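Folding the Blue Box: my packaging project report
Žofie Pešek
26 May 2022

I picked packaging for my design project because I thought it would be the easy one. My friends were doing chairs and lamps and I figured, well, a box is a box, how hard can it be? I have now folded so many little cardboard boxes that I do it in my sleep (my sister says I mutter about flaps), and I have a lot more respect for whoever designs the thing your headphones come in.

The brief from our teacher was to design a gift box for a small business, make it from a single sheet with no glue, and test whether the folding steps made sense. My pretend client was Lashari, a soap company I made up for my branding unit last December, and the box had to hold two bars of soap side by side. I called the design the Skesano, mostly because every folder on my laptop needs a name and that one stuck.

I started with cereal packets. They're free, they fold nicely and you don't cry when you wreck one. The first few were a disaster — I'd drawn the tabs on the wrong side of the fold line, so they all ended up poking out like ears. Once I'd sorted that out I moved to proper coloured card. I tried a grey one first and it looked like something you'd post a phone charger in, so I went for a light blue instead and straight away it felt like a present. Colour does so much of the work!

The other big decision was the creases. I tried three ways of marking them: a butter knife, an empty ballpoint pen and a bone folder I borrowed from the art room. The butter knife tore the card. The bone folder was lovely but slow. The empty pen won easily, and I used it for everything after that.
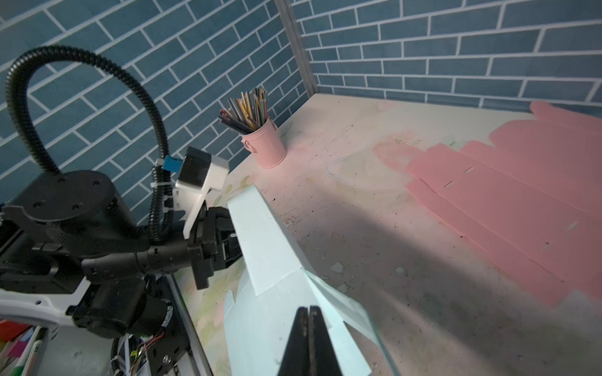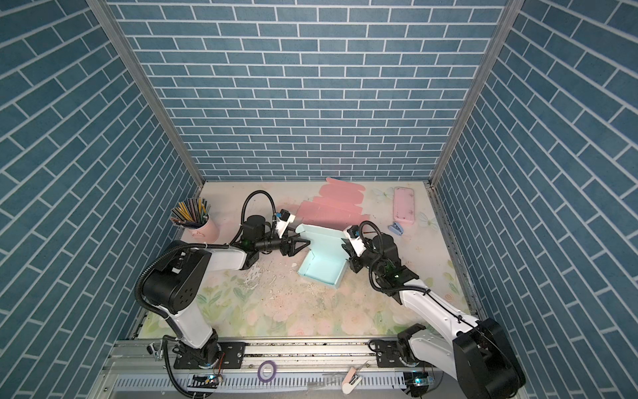

The lid gave me more grief than every other part of the Skesano put together. In my first version it was the last thing you folded, and by then the walls were up and you had no room to get your fingers in. So I changed the order and left the lid lying open towards the back while the sides come up, the way it is in the second picture, with the paler inside of the card showing and one wall raised. You get a half-made box that looks like a mess for a bit, all creases and angles, but it holds together much better if you've got hold of both sides. I ended up writing "hold left AND right" in capitals on the instruction sheet.

For the testing I gave flat sheets and the instructions to 20 people, mainly kids in my year plus a few teachers who wandered past at the wrong time. I didn't help at all, which was torture. I just sat there with my notebook. Of those, 14 finished the box without asking me anything, and I was pretty chuffed with that. Nearly all of the others got stuck at the same place, where a side tab has to go under the lid flap and not over it. My drawing for that step was tiny and the arrow could have meant anything. I've redrawn it bigger, in two colours, and I think that fixes it, but I ran out of time to test the new sheet properly.

Things I'd change. The card is a touch too thin, and if you fold and unfold it a few times the corners go soft. I'd like to try the next weight up, but then the tabs will probably need to be longer. I'd also like the soap to sit more snugly. At the moment the bars slide when you tilt the box, and a strip of scrap card down the middle sort of works but looks like exactly what it is. And the cream logo I drew for the lid disappears on light blue, so that's going to be dark green.

I didn't get to the shipping carton at all. It was in my original plan (I'd even named it, the Hollska) and my teacher very kindly suggested I finish one box before starting another. Fair enough. I've put my sketches for it at the back of my folio, along with the flat pattern for the Skesano, the old and new instruction sheets and the sad cereal packet prototypes, which I've grown quite fond of.

Comments

prellisico_fan
The empty pen trick is so good. I've been ruining card with scissors for years.

Mrs D
Well done Žofie. Please include the measurements on your flat pattern before you hand in the folio, they're missing from the copy I saw.

tabs_and_slots
Did you try curving the ends of the side tabs a bit? Mine slide in much easier that way and they don't catch on the lid.

Žofie
@tabs_and_slots no but I'm doing it tonight, thank you!! And sorry Mrs D, measurements are going in.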